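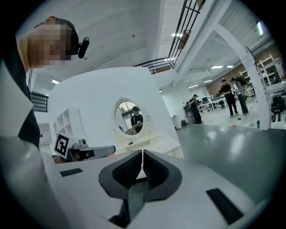 General Discussion > Kitchen Garden > Tomatoes, Peppers & Eggplant

Thread: Started my tomatoes too early again, what now?

plardale_patty
Hello everyone, and happy May to those of you who already have dirt under your nails. I sowed my tomatoes far too early, same as last year, and now I have leggy plants leaning on the kitchen window like teenagers at a bus stop. We still get cold nights up here in Plardale. Do I pot them up again and wait, or put them out under a cover and hope? My neighbor Houda plants hers sideways in a trench and swears by it, but I'd love to hear from people who have tried both ways.

Posts: 718

markos_d
Trench them, Patty! Houda is right. Strip the lower leaves, lay the plant down, and bend the top up gently (let them go a little thirsty the day before so the stem is softer). My father did it that way and so do I, and the roots that come off that buried stem are a wonderful thing to see when you pull the plants in the fall.
I would wait on the weather though. A tomato that sits in cold soil just sulks.

Posts: 1792

naraegrows
I'm going to disagree a bit with Markos, with love. Trenching is fine in sandy soil, but I'm on heavy clay and I lost two plants to stem rot doing exactly that. Now I pot up deep, into the tallest pots I can find, and plant straight down when the nights are mild. It takes up every flat surface in the house and my husband eats breakfast standing up, but the plants are sturdy.

markos_d
Na-rae, was it the trench or was it a wet spring? I have clay too, and I mound it up first so the water runs off. I'd hate for Patty to be scared away from it.

naraegrows
Fair question! It was a wet spring, yes. I still wouldn't do it again in that bed. Maybe in the raised one by the garage.

Kanyarat R.
Can I add something for the waiting part? Set them outside in the shade for an hour, then a little longer each day, and bring them in at night. I rushed this once and the leaves went white as paper from the sun. They did come back, but I lost weeks and felt awful about it. A fan on low indoors helps the stems too.
Also Patty, which varieties? If they're cherry types I wouldn't worry nearly so much.

Posts: 1057

plardale_patty
Oh, you are all so kind. Kanyarat, it's mostly a big red slicer from seed I saved, plus a few yellow cherries my sister mailed me. I think I'll do half and half — trench the slicers in the raised bed, where it drains, and pot up the cherries. The fan is coming out of the closet tonight.

markos_d
Sounds good to me. Put the stakes in when you plant so you don't stab the roots later. Ask me how I know.

traian_b
Does this work with peppers too, or only tomatoes? Mine are just as leggy.

naraegrows
Traian, I'd leave peppers at the depth they're at, maybe an inch deeper. Some people do bury them but I've never seen much come of it.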